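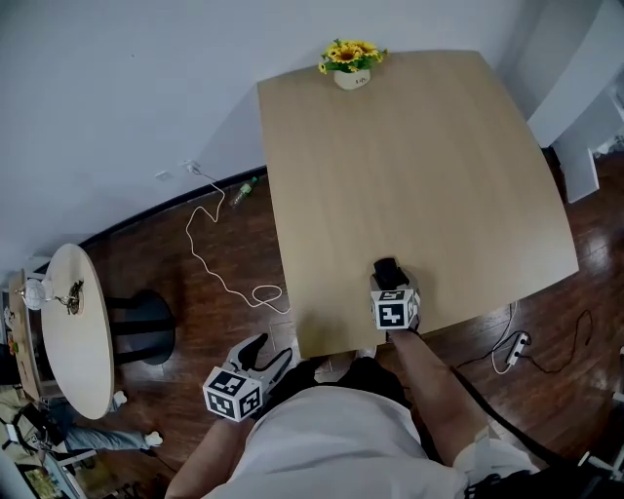 Okby Street Shared Workroom
Minutes of the members' meeting, January 6, 2024

The minutes of the last meeting were approved, with one objection to the word "productive."

Table. The oak-colored table stays where it is for now. The member who wants it moved closer to the wall outlet was asked what this would fix and said "the cords." Others doubted it. The same was said of the last move, in June.

Cords. A white cable still runs loose across the floor from the outlet, and the power strip is still under the table. Cludon has quoted $344 for a floor channel. Several members thought this a lot for a strip of plastic. Clips along the baseboard will be tried first, budget $62. Doubts about whether clips will stick are noted at the request of two members.

Sunflowers. Proposal to buy a second pot of artificial sunflowers to match the one on the table. No one could say what the first has done for the room. Tabled.

Floor. Varela claims its polish will last 1000 days on dark laminate. The meeting would like to see that in writing. No order placed.

Bottles. Members are again reminded to take theirs home. The reminder has been in the minutes 3 times.

Rikolau booking. Deferred until they answer our email.

Next meeting to be set by email.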